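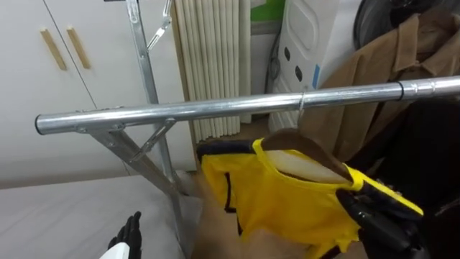
**Plinlow group, end-of-term report: hanging clothes with a humanoid**

Our proposal said the robot would "tidy a bedroom." I argued against that wording in June and I still would. What we built is a program that puts one garment on one rail, in a bedroom we set up ourselves.

## What we built

The control code is called Gondal. It takes over once the hanger is in the right hand and lifts the hook toward the rail. We practiced in simulation for 4,000 tries, and I don't put much weight on those, as the simulated cloth barely sagged.

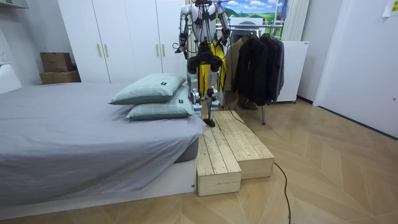
The steps were cut and screwed together at the Brollton shop in an afternoon, and they gave us less trouble than anything with a motor in it.

## Results

Over 300 real tries, Gondal scored 78 percent. The older Rumar code scored 77. Our draft called this "an improvement" -- I asked for that to come out. One point could easily be luck, and we kept changing the grip settings between sessions.

We also scored a try as good if the hook was over the rail when the timer stopped. Whether the garment hung straight didn't count.

## Still to do

- Rerun both programs with the settings locked
- Try a heavy coat
- Write a stricter scoring rule before anyone runs anything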